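Ticket 2155 – wall hook by the switches keeps letting go, laundry corner, Pukeo room
Status: open again
Product: Ludico small wall hook, white, stick-on
Opened by: room desk, Deák building 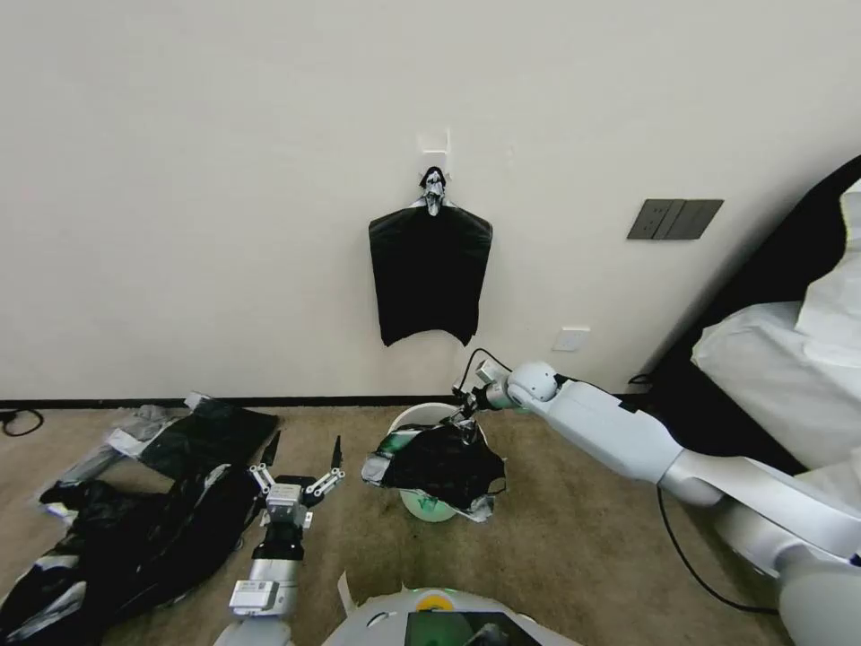

Third time this month. Hook holds fine for a day or so, then I come in and the hanger's on the carpet with whatever was on it. Always the same hook. The one on the back of the door, same pack, has been up since February with a coat on it and hasn't budged.

What I want to end up with: one black thing hanging up to air, everything else off the floor and in the white bucket. Simple enough. The hook is the only part that won't behave.

Tried so far

1. Wiped wall with a damp cloth, waited an hour, new strip. Fell overnight.
2. Wiped with rubbing alcohol, pressed for 30 seconds, left it empty till morning. Lasted 3 days.
3. Moved it a couple inches up from the old spot. Same strip type. Holding as of this morning but I don't trust it, see below.

Paint is plain off-white, looks smooth, feels a bit chalky if you rub it. Came off on my thumb. Door is gloss. Maybe thats the whole story??

Update, 10:40 am
Support asked about weight. Kitchen scale says the garment plus hanger is under the limit on the pack. The fabric bunched around the top of the hanger I had not weighed. Adding it now, still under, but closer than I'd like. Also it pushes the hanger out from the wall so the pull isn't straight down any more. Will take it off and retest.

Support also asked can I use a screw hook. Not keen – switches are right there to the right and there's a socket low down, no idea where the wires run. Not drilling till somebody checks with a detector.

Update, 2:15 pm
Gekel reply pasted so it doesn't get lost: "Chalky paint will release any adhesive strip. Clean with alcohol, prime a small patch, let cure 7 days, then mount." OK. Seven days is a long time with a pile on the carpet but fine.

Meanwhile: black and white stuff goes in the bucket, all of it, not over the rim. Stuff over the rim slides off again and then we're back to a heap by the baseboard. Flat items last, on top.

Still need
– small tin of primer, matte, closest to off-white
– wire check near the switches
– 3 more strips, the pack is empty

Leaving this open. Will post again when the patch has cured, pls don't auto close it like last time.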